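Vevard folding banquet table, 6 ft – long-term review

The Vevard is a center-folding rectangular table aimed at halls, clubs and small event venues. I manage bookings and setup for a function room above the Sernbridge boathouse, and we replaced our whole stock of tables with it in March. The room takes dinners, memorial teas, club meetings and a wedding party now and then. The tables get folded, stacked and set out again several times in a busy week, so wear shows up quickly.

Top surface

The top is blow-molded plastic with a light texture. Red wine, candle wax and coffee all come off with warm water and dish soap. Permanent marker does not. The texture is fine enough that a guest book can be signed straight on it without the pen skipping, which was a fault with the older Porkex tables. Under a thin cloth the center seam is visible as a faint line. A felt underlay hides it. With a heavier cloth no underlay is needed.

Flatness is acceptable. I put a straightedge across the fold on several tables when they arrived and found a slight crown at the hinge, not enough to rock a wine glass. After one season it has not grown.

Frame and locks

The legs are powder-coated steel tube with a sliding ring lock on each brace. The rings drop by gravity once the leg is fully open. On new tables they tend to hang up on the coating and have to be pushed down by hand. Check them before loading. A table with one ring up will stand perfectly well until someone leans on the end of it.

The hinge lock at the center is better. It closes with a clear click and releases with a thumb lever that can be worked in gloves. Vevard supplies plastic foot caps, and these are the weak part. We lost 3 in the first two months, all on tables dragged across the deck by outside caterers. Replacement caps are sold only in full sets, and the price is silly for what they are.

Weight and handling

Each table weighs 34 pounds on our scale. One person can carry it folded by the side handle, though the handle is set slightly off the balance point and the hinge end swings toward the shin. On stairs I would use two people. The folded size lets it go through a standard door and into the back of a small hatchback, which matters if you lend tables out. 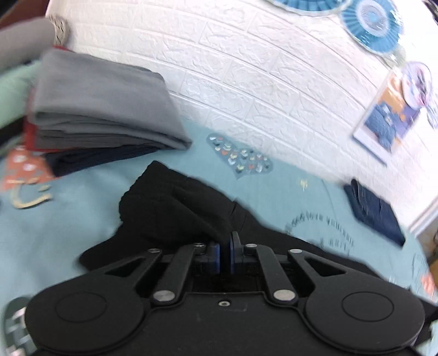

Setup time for 20 tables, two people working, is some 20 minutes from the closet to final position, before cloths. The Porkex set took us noticeably longer, mostly because of its stiff leg clips. Breakdown is faster still, provided the tops have been wiped first. Stacking them damp leaves a gray bloom on the face that has to be scrubbed off next time.

Seating

The maker's figure is eight. That works for a meeting or a buffet. For a plated dinner with chargers and more than one glass, six is the right number: two chairs at the head and foot lose their legroom to the braces, and the corner settings crowd each other. Ona Grigaitė, who caters many of our dinners, plans for six and uses the ends for bread and water. I have changed our booking sheet to match.

Compared with the Isaksson

We borrowed an Isaksson table of the same length for a weekend before buying. It has a one-piece top, so there is no seam and no crown, and the legs are stiffer under side load. It is also longer in storage, heavier, and needs a cart. For a room with a proper store at floor level it is the better table. Ours is a closet at the top of a flight of stairs, and that settled it.

Faults so far

One hinge lever bent, replaced under warranty after two emails. Light scuffing on most edges. Some rust at the weld on a table left out on the deck overnight. The missing foot caps as noted.

Good points: easy to clean, quick to set out, fits a small closet.
Bad points: foot caps, sticky ring locks when new, handle off balance, optimistic seating figure.

Rating: 4 out of 5 for upstairs rooms and venues that lend tables out. For a fixed dining layout, look at a one-piece top first.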